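Section 4: Setting up focus schedules and after-hours blocking

This section covers the Lalleo desk timer and the Saramell companion software when used by one person working from home. Complete Section 3 (pairing) before you begin. Shared-desk households should read Section 6 as well.

4.1 Before you start

The timer must be paired and showing a steady green status light. The computer must be on the same home network as the timer. A work calendar is optional. If one is connected, Saramell reads the start and finish times of meetings and nothing else.

Note: Schedules are stored on the timer. Uninstalling Saramell does not erase them.

4.2 Creating a work-hours profile

1. Open Saramell and select Profiles, then New.
2. Enter a name of up to 24 characters. Accented characters are accepted but will not display on the timer.
3. Set the start time and finish time. The finish time must be at least 60 minutes after the start time.
4. Select the days to which the profile applies.
5. Select Save to Timer. The status light flashes amber while the profile is written.

The timer holds two profiles. To add another, overwrite one of the existing profiles. Most users keep one for standard hours and one for school holidays.

Caution: Do not unplug the timer while the light is amber. An interrupted write clears both profiles.

4.3 Setting focus and break intervals

1. Open the profile and select Intervals.
2. Set the focus length in minutes.
3. Set the break length in minutes.
4. Choose the break signal: Light, Tone, or Light and Tone.
5. Save.

If a calendar meeting overlaps a scheduled break, the break is moved to the end of the meeting. It is not shortened. If the moved break would fall after the finish time, it is dropped.

4.4 After-hours blocking

After-hours blocking closes listed programs at the finish time and keeps them closed until the next start time.

1. Select Boundaries, then After Hours.
2. Add the programs to be blocked. Email and chat programs are listed first.
3. Set the warning period. The default is 2 minutes.
4. Turn on Enforce.

Unsaved work in a blocked program is not recovered. Test the warning period with a blank document before turning on Enforce.

To override the block once, hold the timer's centre button until the light turns white. Overrides are recorded in the activity log, which holds 3000 entries. When the log is full, the oldest entries are deleted first.

4.5 Positioning the timer
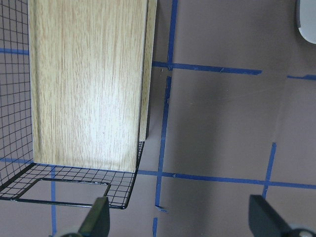
The light sensor in the top of the timer dims the display to suit the room, and it must be able to read general room light. Avoid any spot where a lamp or window shines directly on the unit. A pale surface can also mislead the sensor if it catches strong light, as with the washed-out patch on the face of the light oak-grain panel. Turn the timer away from such a surface or move it further along the desk. Wire mesh organisers like the black one beside the panel should not be used to hold the timer, as the sides may weaken the wireless signal.

After moving the timer, select Settings, then Recalibrate Light, and leave the room lighting unchanged until the light returns to green.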